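Captions move to the wrong panel when I export a "What people think I do" poster
Product: Brenum poster maker. Status: solved. Opened Sun 1 January 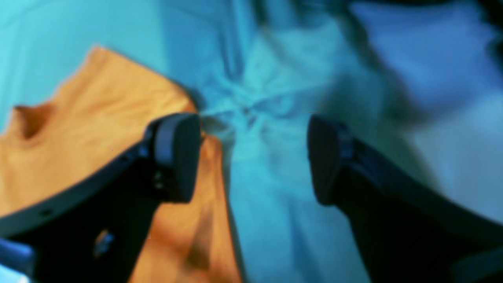

Brenum Support replied: Please tell us which layout you are using, and whether the captions are already wrong in the preview or only in the downloaded file. Please also try one export with all captions shorter than 50 characters.

Thank you for the fast answer. I use the layout with six panels, called Tamihana in the menu. In the preview everything is correct. In the downloaded file, "What my mom thinks I do" stands under the panel of my boss, and "What I actually do" is missing completely. The poster is about the work of a payroll clerk, so the last caption is the joke, and without it my colleagues do not understand why they should laugh.

I did the test with short captions. All six captions are there, but two of them are still exchanged.

Brenum Support replied: We could not repeat this with a new Tamihana poster. Did you start from an empty layout, or did you copy an older poster?

I copied an older one. In September I made a poster about librarians in the layout Sukis, which has four panels. Then I changed the layout to Tamihana and wrote new captions over the old ones. I did not know that this can be important.

What I tried since then:

Export as PNG: wrong order.
Export as PDF: wrong order, but the missing caption is back.
Font changed from Ultura to the standard font: same order as before.
Browser cache cleared, logged out and logged in: no change.
New empty Tamihana poster, captions typed again by hand: correct.
New empty Tamihana poster, captions pasted from the old one: correct.

So I think the font is innocent and the problem comes with the copied poster.

Brenum Support replied: Thank you, this list helped us. When a Sukis poster is changed to Tamihana, the first 4 captions keep their old position numbers, and the 2 new ones can receive a number that is already used. The preview ignores these numbers, the export does not. Please open Edit, Captions, Reset order, then save and export again.

I did this and now the PNG is correct, all six captions under the right panels. One small remark: after Reset order, the text size went back to the default and "What the tax office thinks I do" was broken into three lines. I made it smaller by hand and it is fine.

Is it possible to show a warning when somebody changes the layout of a copied poster? I had already sent 200 copies to the print shop when I saw the mistake, and I could stop the order only by phone.

Brenum Support replied: We have added the warning to our list of requests, but we cannot promise a date. The text size after a reset is a separate bug and we have opened a new ticket for it. May we close this one?

Yes, please close it.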